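Where Does Your Trash Go?

Candside Kids: How Towns Work

Print this page | E-mail this page
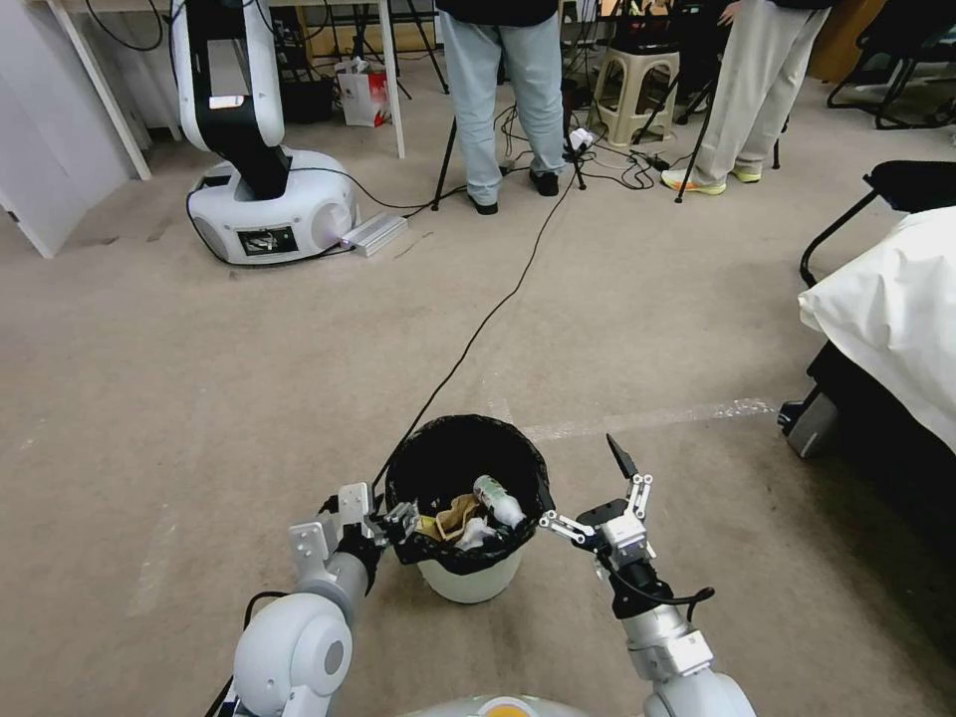 Jin-sol Jeon wrote to us in May to ask why a town can't just dig one big hole and put all its trash in it. A lot of readers have asked something close to that, so this page starts with the hole.

Long ago, a hole was what many towns had. It was called a dump. People threw things in and left them there. Rain fell on the dump and soaked down through the trash, and the dirty water went into the ground. Sometimes it reached wells and streams. Rats and flies lived there too, and now and then the whole thing caught fire.

Today most trash that isn't recycled or burned goes to a landfill. A landfill is also a place in the ground, but it is built with much more care.

From the curb to the truck

A bottle, a tissue or a paper bag doesn't stay in the wastebasket for long. Somebody ties up the bag and carries it to a bigger can or a dumpster outside. On pickup day a garbage truck comes by. Inside the back of the truck is a strong metal plate that pushes the trash and squeezes it. This is called compacting. A truck that compacts its load can visit many more houses before it has to go and empty out.

Some trucks drive straight to the landfill. Others stop at a transfer station, a large building where the loads are tipped onto the floor and moved into bigger trucks. The town of Ilik has a transfer station on Nemodov Road. Its landfill is a long drive away, and it takes less fuel to send one big truck than several small ones.

What is under a landfill?

Before any trash goes in, workers dig out a wide area and cover the bottom with packed clay. On top of the clay they put a thick plastic sheet called a liner. The liner keeps dirty water from getting into the soil below.

That dirty water has a name. It is called leachate (say "LEE-chate"). Pipes at the bottom collect it, and pumps send it away to be cleaned.

The landfill is divided into parts called cells. Workers fill one cell at a time. Heavy machines with spiked steel wheels drive back and forth over the trash to crush it flat. At the end of each day the trash is covered with a layer of soil or something else that keeps the smell in and the birds out.

Does trash rot in a landfill?

Some of it does, but slowly. Things rot when tiny living things called microbes eat them. The quickest microbes need air and water, and there isn't much air deep inside a landfill. Newspapers have been dug up after many years, and people could still read them.

Food scraps and paper that do break down without air give off a gas called methane. Methane can burn, so it has to be handled carefully. Many landfills have wells that draw the gas out. Some burn it off in a flame, and some use it to make electricity.

Plastic is different. Most microbes can't eat it. A plastic bottle may crack into smaller and smaller pieces, but it will last far longer than 100 years.

What happens when it is full?

A full landfill is closed. Workers put another liner and more clay over the top, then soil, then grass. The gas wells keep working, and people test the water nearby for many years afterward. Houses are not usually built on a closed landfill — the ground keeps sinking as the trash settles — but some have become parks. The sledding hill at Han Park is one of these. If you go there in summer you can see short pipes sticking up out of the grass. Those are the gas wells.

What about recycling?

Glass, metal cans, cardboard and some plastics can be made into new things. They go to a sorting plant, where magnets pull out the steel and moving screens shake the flat cardboard away from the round bottles. Every town has its own rules about what it takes. A greasy pizza box may be fine in one place and not in the next, so look at your town's list.

Words to know

Compact: to press something so that it takes up less room.
Leachate: dirty water that has run through trash.
Liner: a sheet that water can't easily pass through.
Microbe: a living thing too small to see without a microscope.

Comments (4)

Mi-kyung Yeo: We read this in class and the children wanted to know who thought of the spiked wheels. Do you have a page on the machines?

sledder13: i have been to han park and i did not know it was trash under there

Pat: You could mention composting. Our apple cores never get as far as the truck.

Candside Kids: Thank you all. A page on compost is coming next, and we'll look into the machines.

Contact us | Candside Kids, P.O. Box 3801 | © 2018 Candside | Back to top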